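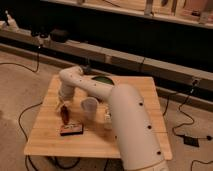 Pomus is a small research outfit that studies how robot arms learn to put things where people want them, and, more often, how they learn to put them very nearly where people want them. We have one method, one long-running argument about it, and a tabletop. A plastic cup, a green thing with a round rim and a flat block with a label on top make up a fair share of our working world, and we have grown fonder of them than is dignified. If you came looking for walking machines or a robot that folds shirts, there are other about pages, and most of them have better music.

## What we work on

The method is called Garnham. It is a way of teaching an arm a tabletop task from very few demonstrations, with a person stepping in only when the arm is about to do something daft. The usual approach is to show a robot the same job over and over until everyone involved has lost the will to live, then hope it has picked up the general idea. Garnham starts with 10 demonstrations. After that the arm tries the job by itself, and a person watches with a hand near the controls.

When the person takes over, we keep the few seconds before the takeover as well as the correction itself. That is more or less the whole trick. Those few seconds are where the arm was confident and wrong, and a model that has seen plenty of its own bad ideas gets better at dropping them early. We train on the corrections, send the arm back to the table and repeat until it stops improving or we run out of biscuits.

The early version threw those seconds away, on the grounds that they were full of mistakes. We would like to say we spotted the error quickly. We spotted it in November, having started in spring.

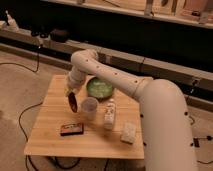
The objects get moved between attempts, by hand and without much ceremony. We tried a proper plan for this once, with a grid and a rota. The arm learned the grid. It was superb on the grid and hopeless two centimetres off it, so now whoever is nearest shoves things about and writes down what they did. It makes the log untidy and the results more believable.

## How it's going

Our main set of trials so far runs to 1,996 attempts. The arm finished 1,386 of them with no help from anyone. The rest needed a person to step in, or ended in what our log calls "an outcome". We have not settled on a definition of an outcome, but everyone here knows one when they hear it land.

A few things we have found, for those who read about pages for the findings:

- Small, early corrections teach more than big, late ones. Waiting to see whether the arm will sort itself out is good fun and bad data.
- Two people correcting the same arm in different styles will confuse it. One of our people nudges and another grabs, and for a while the arm did a bit of each.
- Going from 10 demonstrations to 40 before the first solo attempt helped far less than we had hoped. It did use up an afternoon.
- See-through things are still hard. The cup has been winning this one for some time.

We also report the trials that went badly, in the same table and the same size of type. Several visitors have called this brave. It is mostly that we tried leaving them out of a draft and the remaining numbers looked so good that we didn't believe them ourselves.

## Who uses it

Our longest-standing partner is Skasstead, who pack kitchenware and wanted to know whether an arm could be taught a new item in the time it takes to have lunch. At present the answer depends on the item and on how long you take over lunch. They have been patient with us and blunt with our slides, and we are grateful for both.

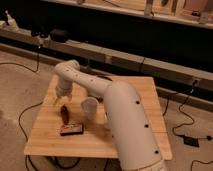 Skasstead's own view, sent in when we asked for a kind word to put on this page, was that the method is "less clever than you make it sound and more useful than we expected", and that they would like the takeover button to be bigger. They added that new staff pick up the correcting part in a morning, that the logs could do with fewer jokes, and that they still want a straight answer about glassware.

The button is now bigger. The logs are under review.

## The other project

Kusuma is our second piece of work, and a younger one. It looks at whether the arm can ask for help before a person has to decide it needs some. At the moment it asks far too often, like a guest who wants to know which towel to use, or it carries on in silence and leaves a cup on its side. We are looking for the stretch in between. Early results are mixed, and will go up here when they are mixed in a more interesting way.

## Getting in touch

We take on short projects with students and with firms who have a dull, fiddly job and some tolerance for waiting. Tell us what the job is, what the objects are and how wrong is too wrong. The last of these saves the most time. Visitors are welcome in the afternoon, when the arm has usually been switched on and we have usually worked out why it wouldn't.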